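Minutes – shared kitchen group, March meeting

Held in the second-floor kitchen, start 4:30 p.m. Good turnout, and everyone brought a mug, so we skipped the paper cups. Minutes from last time approved with one fix: the dish soap came from Grillis, and the notes said Tolentino.

**1. Budget**

We have 400 dollars left for the kitchen until summer. The Tekska side of the hall has agreed to split the coffee bill with us again, which was very welcome news! Zivolent (the landlord's maintenance firm) will cover the dripping faucet, so that does not come out of our money. Nothing else has been spent since the last meeting except 11 dollars for sponges.

**2. Tea and the counter**

The longest item, and a fun one. The tea corner has become really popular since the winter and people had plenty of ideas for it. Agreed that tea bags stay out on the counter where guests can find them, and that spare boxes go in the cabinet over the sink. Somebody asked for more mint. Somebody else asked for a lot less mint. We will buy one box and see how fast it goes.
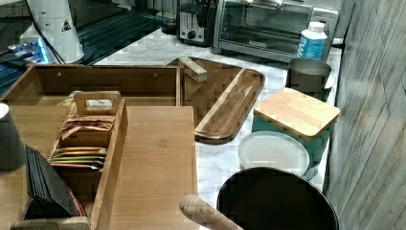 Tea storage came next, and there was strong support for keeping everything in wood. The caddy with the carrying handle is a favorite, because you can take the whole thing over to the table when there are visitors – and the orange, yellow, tan and green bags look great lined up in it. Agreed to keep it. The big open box behind it is more of a question. Some would like it moved to the shelf to free up counter space, others think it keeps the caddy from wandering. It stays for now and we look at it again in April.

Serving trays: one is enough for daily use. The second can live with the party things. Lids should go back on whatever they came off of before people leave for the day.

**3. Toast and breakfast**

Breakfast mornings are going so well! More people are coming in early and the smell of toast down the hall is doing all the advertising we need. Agreed to carry on through June. Bread gets bought the afternoon before, and whoever opens the last bag writes it on the list.

We also talked about whether we need both a toaster and a toaster oven. Short answer: yes. The toaster is quicker for the first rush, and the oven does open-face cheese sandwiches, which have a loyal following. 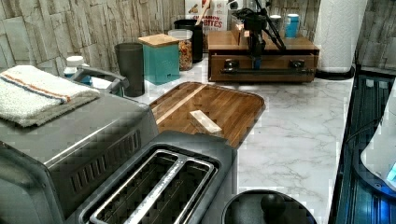 There was one worry about the outlets. The electrician's note from the fall says no more than 2 heating appliances on that circuit, and the older kettle draws 900 watts all by itself. So the kettle moves to the outlet by the window during breakfast. We will tape up a small sign.

Crumb trays get emptied at the end of each breakfast morning. Dish towels go home with whoever has laundry that week and come back folded. Please do not leave them on anything that heats up.

Cereal and granola: keep buying them, the kids who come by after school love both. Granola goes into a jar with a lid once it's opened. Cereal can stay in its box if the inner bag is rolled down tight.

**4. Cutting boards**

Request to oil the wooden boards before the spring lunch. Great idea, everyone in favor. Mineral oil to be bought from Grillis, one bottle, and the boards should rest overnight before anyone slices on them. No wooden boards in the dishwasher, please – this was said with feeling.

**5. Other business**

- Tolentino is offering a set of soup bowls for free. Yes please, if they stack.
- Labels for canisters: plain paper ones, with the contents and the month opened.
- Spring lunch menu moved to next time. Bring recipes.

Meeting closed at 5:40 p.m., followed by tea.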